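Tabletop sorting layout

A tabletop sorting layout is a work surface set up so that small objects can be moved, grouped and put down in known places. Most have three things in common: a marked top, something that carries objects along, and somewhere for them to end up, usually a bin, a tray or a plate. Layouts like these turn up in classrooms, hobby rooms, workshops and small packing businesses, and they are a delight to build, mostly out of things you can find in a kitchen drawer or the hardware store!

The grid

The grid is the heart of the layout. It is usually laid in coloured tape straight onto the tabletop, with the lines far enough apart that the largest item fits inside one cell. Dark tape on a brown or pale top is the favourite, as the lines stay easy to read under a lamp. Painted grids look lovely but are hard to change, and people who build these things love changing them.

Taping a good grid takes patience. The usual way is to run all the long lines first, from the far edge towards the builder, and then lay the cross lines over them. A tabletop of ordinary size takes 60 minutes or so the first time and far less after that. Cells don't need to be perfect squares. A grid made by eye works nearly as well as one made with a steel ruler, and has a good deal more character.

Some builders label the cells with letters and numbers, as on a street map. The Terneo pattern, named after the workshop where it was first used, leaves the cells blank and relies on coloured plates as landmarks instead (a very cheerful way of doing it).

Plates and bins

Flat round plates are popular as drop points. They are cheap, they wash well, and a plate in a strong colour can be picked out from across the room. Plates of similar size are generally used together so that the colour alone tells them apart. They may sit neatly in a cell or straddle a line, and builders argue about this with real passion. The Rellside style wants every plate centred. The looser Batside style lets a plate go wherever it is handy, lines or no lines.

Bins do the heavier work. A plastic bin with sloped sides is the classic choice, as small items slide towards the bottom and collect there. Bins are normally kept at the far end of the table, where there is less chance of an elbow sending one flying.
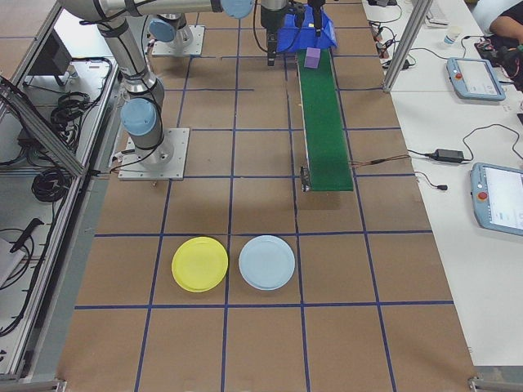
The conveyor

A short conveyor belt gives a layout its sense of motion, and it is the part that visitors always want to try. Green belts are very common, with black and white ones also seen. The belt generally runs lengthwise, leaving open cells at the near end for plates and for hands. Power cables are best led off to one side, towards a second table, so that the grid itself stays clear.

Belt speed is a matter of taste. Slow is usually better with young children, who like to follow one piece all the way along, while a brisk belt suits a sorting race. The Tsang rule, well known among club builders, is to start at the slowest setting and go up one step only after 9 clean runs in a row.

Pieces

Small cubes are the standard piece. They stand still when put down, they are easy to grip from any side, and they come in wonderful colours, purple and orange being the ones that seem to vanish first. Beads, buttons and dried beans are also used, though round pieces tend to wander off the belt. A keen club may own 1,000 pieces or more, but a set of 5 cubes is plenty for an afternoon.

Care

Tape edges lift in warm weather and can be pressed flat again with the back of a spoon. Belts should be wiped with a barely damp cloth and left to dry before use. Plates go in the sink with everything else.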